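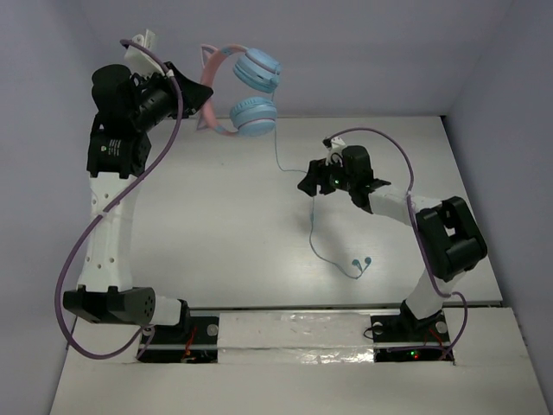
Left arm on the headband, right arm on the earbud cable.

Kutano headphones set, README

Hi, I'm Priya Dunleavy, and this is the two-arm part of Kutano, my attempt to find out whether a policy trained on stiff objects copes when something floppy gets involved. Short version: a bit, and less than I'd hoped!

What's in it
378 teleoperated episodes on one tabletop. 368 are for training and the rest are held out. Each episode has joint positions for both arms, gripper opening, and video from a fixed camera. The objects are over-ear headphones (the cat-ear ones, pink and light blue) and wired earbuds, sometimes handled together. I split the episodes by starting layout, so no layout turns up on both sides.

The method
I call it Custine. One arm is treated as the holder and the other as the mover, and the model predicts which is which before it predicts any motion. The baseline, Dresville, just predicts all the joints in one go. Both get 2000 training steps and 3 seeds, same settings throughout.

What I found
Custine was better at keeping hold of the headband while the other arm was busy. On cables the two were much closer, and both had a habit of closing on thin air just beside the lead. I haven't got a fix for that yet — more close-up views might help, or a slower approach.

Things to watch for
Gripper opening is raw motor units in the early episodes and scaled in the later ones (sorry, the loader sorts it out if you leave rescale on). The Mahmoud folder has my older single-arm runs, so please don't mix those in. I re-cut the episode ends in April, and anything downloaded before then will have a few idle seconds on the end.

Found a wrong label? Open an issue with the episode number and I'll have a look.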